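Pidmont Pflegeöl für Holzoberflächen
Art. Ellen 500, Gebinde 500 ml

Produktbeschreibung

Pidmont ist ein lösemittelarmes Pflegeöl auf Basis von Leinöl und Carnaubawachs für geölte und gewachste Holzoberflächen im Innenbereich. Das Öl frischt ausgetrocknete Flächen auf, erhöht die Beständigkeit gegen Wasserflecken und hinterlässt je nach Polierdauer ein mattes bis seidenmattes Bild. Eine geschlossene Schicht wird nicht aufgebaut. Das Holz bleibt diffusionsoffen und kann jederzeit partiell nachbehandelt werden.

Hersteller ist Trodano. Der Vertrieb erfolgt über Gaillard, auch in Kleinmengen. Das Produkt ist farblos; eine leichte Anfeuerung des Farbtons tritt vor allem bei Eiche, Nussbaum und Kirschbaum auf. Für weiß geölte Flächen ist die pigmentierte Variante zu verwenden.

Einsatzbereich

Geeignet für Kommoden, Sideboards, Nachttische, Regale, Tischplatten und Parkett mit geölter oder gewachster Oberfläche. Nicht geeignet für Laminat, Folien, Melaminharzbeschichtungen und intakte Lackflächen. Auf diesen Untergründen kann das Öl nicht eindringen und bleibt als klebriger Film stehen. Bei kombinierten Einrichtungen ist deshalb jede Fläche einzeln zu beurteilen, denn ein Boden in Holzoptik und ein Schrank in dunklem Braun können völlig unterschiedliche Pflege verlangen.

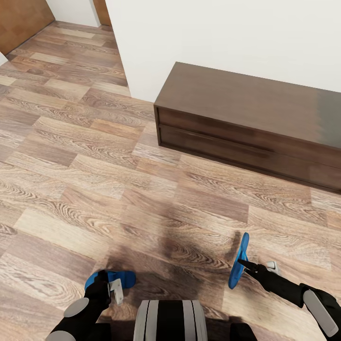
Prüfung des Untergrunds

Einen Tropfen Wasser auf eine unauffällige Stelle geben. Zieht er innerhalb von 30 Minuten sichtbar ein und dunkelt die Stelle nach, ist die Fläche saugfähig und kann behandelt werden. Bleibt er unverändert stehen, liegt in der Regel eine Lackierung oder Beschichtung vor, oder die vorhandene Ölung ist noch ausreichend gesättigt. Im Zweifel an der Innenseite einer Tür oder an der Unterkante der Platte eine Probefläche anlegen und am Folgetag beurteilen.

Silikonhaltige Möbelpolituren stören die Aufnahme. Rückstände mit dem Intensivreiniger aus derselben Reihe entfernen, mit klarem Wasser nachwischen und die Fläche vollständig trocknen lassen.

Verarbeitung

1. Fläche absaugen, nebelfeucht reinigen, trocknen lassen.
2. Raue Stellen in Faserrichtung mit feinem Schleifvlies glätten. Schleifstaub restlos entfernen.
3. Gebinde gut aufschütteln. Öl mit fusselfreiem Baumwolltuch dünn und gleichmäßig auftragen.
4. Nach 30 Minuten den Überstand vollständig abnehmen. Glänzende Inseln sind ein Zeichen für zu hohe Auftragsmenge.
5. Mit weißem Pad oder trockenem Tuch auspolieren.

Die Verarbeitungstemperatur von Material und Untergrund soll der üblichen Raumtemperatur entsprechen. Direkte Sonneneinstrahlung während der Verarbeitung vermeiden. Möbel vor großen Fensterflächen werden besser am Abend oder bei bedecktem Himmel behandelt, da das Öl auf erwärmten Platten vorzeitig anzieht und sich der Überstand dann nur noch unter Streifenbildung abnehmen lässt.
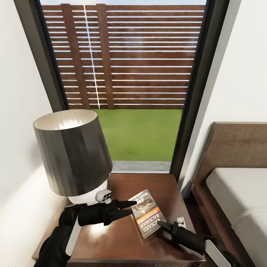

Lässt sich die Streifenbildung nicht vermeiden, hilft ein zweiter, sehr sparsamer Auftrag. Das frische Öl löst den angezogenen Überstand wieder an, beides wird anschließend gemeinsam abgenommen. Lampen, Vasen und andere Gegenstände erst nach vollständiger Trocknung zurückstellen. Filzgleiter unter Standfüßen beugen Druckstellen vor – Gummifüße können dagegen Weichmacher abgeben und dauerhafte Ränder verursachen.

Technische Daten

Gebinde: 500 ml, Blechflasche mit Dosierverschluss
Farbton: farblos
Glanzgrad: matt bis seidenmatt
Begehbar bzw. leicht belastbar: nach 6 Stunden
Voll belastbar: nach 4 Tagen
Lagerung: kühl, trocken, frostfrei, dicht verschlossen

Farbunterschiede im Holz

Verleimte Flächen aus einzelnen Stäben oder Lamellen nehmen Öl unterschiedlich stark auf. Helle und dunklere Streifen können nach der Behandlung deutlicher hervortreten. Dies ist kein Verarbeitungsfehler. Wer einen ausgeglichenen Gesamteindruck wünscht, sollte vorab auf einer Probefläche prüfen, wie stark die Anfeuerung ausfällt. 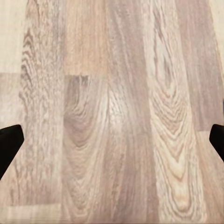 Holzfläche aus parallelen Streifen in hellen und gedeckt braunen Tönen, Wirkung matt.

Sicherheitshinweise

Mit Öl getränkte Tücher und Pads können sich selbst entzünden. Nach Gebrauch in Wasser tränken und in einem verschlossenen Metallbehälter aufbewahren oder im Freien ausgebreitet trocknen lassen. Für gute Belüftung sorgen. Von Kindern fernhalten.

Technische Auskünfte: Delyth Samuel, Anwendungstechnik Gaillard. Sicherheitsdatenblatt auf Anfrage.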